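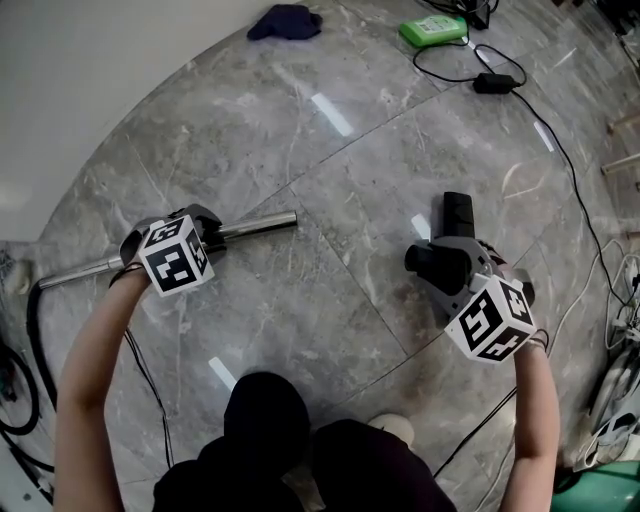

ZOLLSKA, March 31, 2023

Old quarry path at Zollska reopens to walkers, most of it uphill

The Clestitz Paths Trust is pleased to announce that the Rajput Loop, a walk round the abandoned slate workings above Zollska, will open again in May after a long spell behind a padlocked gate. Walkers who have been climbing over the gate in the meantime are invited to come and use it properly.

The loop leaves the village by the chapel, follows the old tramway as far as the winding house, and then gives up on gentle gradients altogether. It gains 867 feet, nearly all of them in the middle section, and comes back down through the beech woods to the Bultska road. Fit walkers should allow 3 hours. Walkers who stop to read the information boards should allow longer, as Irfan Bugti wrote them and could not be persuaded to leave out the drainage.

Slate was cut on the hill until the last company went broke, leaving behind a row of roofless cottages, two flooded pits and a great deal of paperwork. The pits are fenced. They are also very deep and very cold, and the Trust would like it known that the fence is there on purpose.

"People ask what there is to see at the top," said Sobia Pirzada, who chairs the Trust. "There is a view of Clestitz, if the cloud lifts. There is also a view of the cloud. I have had far more practice with the second."

Work over the winter included 120 new stone steps on the steep pitch below the winding house, a footbridge over the lower stream, and fresh waymarks in yellow. The old waymarks were green, on mossy posts, in a wood.

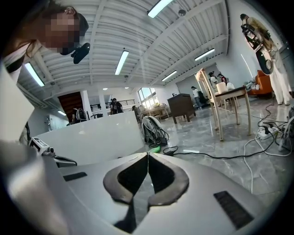
The footbridge replaces a plank. Regular visitors were fond of the plank, and a petition to keep it drew three signatures, two of them in the same handwriting. It has been moved to the picnic area, where it is now a bench and can be sat on without getting wet feet.

Erhan Gündoğdu, who led the path crew, said the steps had been the hardest part of the job. "Every stone went up that hill on somebody's back or on a sledge," he said. "There is plenty of stone at the top already, as several people pointed out to me once we had finished."

The Trust raised 3000 pounds towards the bridge through a sponsored walk. This was held on the road, the path being shut.

Dogs are welcome on leads, particularly in the upper fields, where the sheep have had the place to themselves and have grown opinionated. Bikes are not permitted on the steps. There is no café, no phone signal past the second stile, and parking for a handful of cars beside the chapel, except on Sundays, when the chapel wants it.

Daniyal Cheema will lead a guided walk on the opening morning, leaving from the chapel gate at ten. It goes ahead in rain. Places are free but should be booked through the Zollska village shop, which also sells the route leaflet, plasters and a fruit cake heavy enough to count as ballast.

Press enquiries: Shoaib Zaidi, Clestitz Paths Trust, care of the village shop, Zollska. Please ring before noon or after two, as the shop closes for lunch and so does he.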